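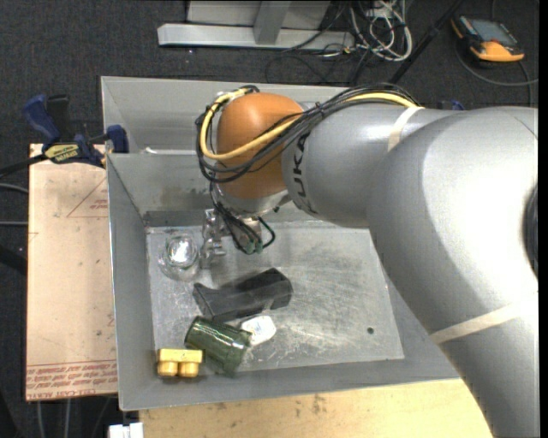
Farkas open day packs the lab on Plito Street

Thu 5 May

I'll admit I went to the Farkas open day mostly for the free coffee, and I ended up staying until they started switching the lights off. If you've walked past the old print works on Plito Street and wondered what goes on behind the blinds, well, now I can tell you: robots picking things out of metal bins, all day long, and a bunch of very patient people watching them do it.

The doors opened in the morning and the count at the front desk had reached 292 by closing time, which made the hallway a bit of a squeeze. They took us through in groups of 20, and my group got the 18-minute version of the tour because the one before us wouldn't leave (I don't blame them, we were just as bad).

The main stop was the bin picking station. You've got a big KUKA arm, silver-gray with an orange cover at the wrist, and it reaches down into a scuffed sheet-metal bin full of odds and ends. I was expecting factory parts, gears or something. Nope! There was a glass jar in there, a green ribbed cup lying on its side, a yellow toy block piece, the kind of stuff I'd find under my couch. One of the engineers told us that's the whole idea of the project, which they call Brivow. A robot that only ever picks up the same bolt has an easy life, she said, and they want one that can deal with whatever it finds.

Clear things are the hard ones, apparently. Glass and see-through plastic confuse the software because it has trouble working out where the object stops and the background starts. A kid in our group asked why they didn't just paint the jar, and the engineer laughed and said she'd suggested the same thing in her first week.

We watched several tries from behind the rope. The first one missed completely and there was a big groan from the whole group, like at a ball game. Then it went back in for the cup, got hold of it, and carried it over the divider to the back of the bin, and people clapped! I clapped too. You do get drawn in. The arm is a lot quieter than I thought it would be, more of a hum than a whir, and it slows way down just before it gets to the object, which made everybody lean forward at the same moment.

I also liked that they hadn't tidied up for company. There were cables all over the place, strapped along the arm and heaped on the carpet behind it, and strips of tape on the arm itself. It looked like a place where people work. I asked how often they change things around and was told the gripper gets swapped or adjusted most weeks.

Afterward there was a question session in the break room, with cookies from Cultside, the bakery across the street (the ginger ones went first, so be quick next time). Most of the questions were about jobs, and fair enough. The answer was that the team is looking at sorting work, returned goods and recycling mainly, and that they're still a long way from putting an arm in anybody's warehouse. Somebody else wanted to know if it could do dishes. Not yet, and not the good glasses.

If you missed it, Farkas is planning a second open day in September, with 4 stations running in place of the one we saw. Entry will be free again, but you'll need to sign up ahead for a tour slot, and school groups get first pick of the morning ones. Sign-up sheets will be at the front desk and at the Cultside counter. Parking behind the building is tight, so I'd take the bus.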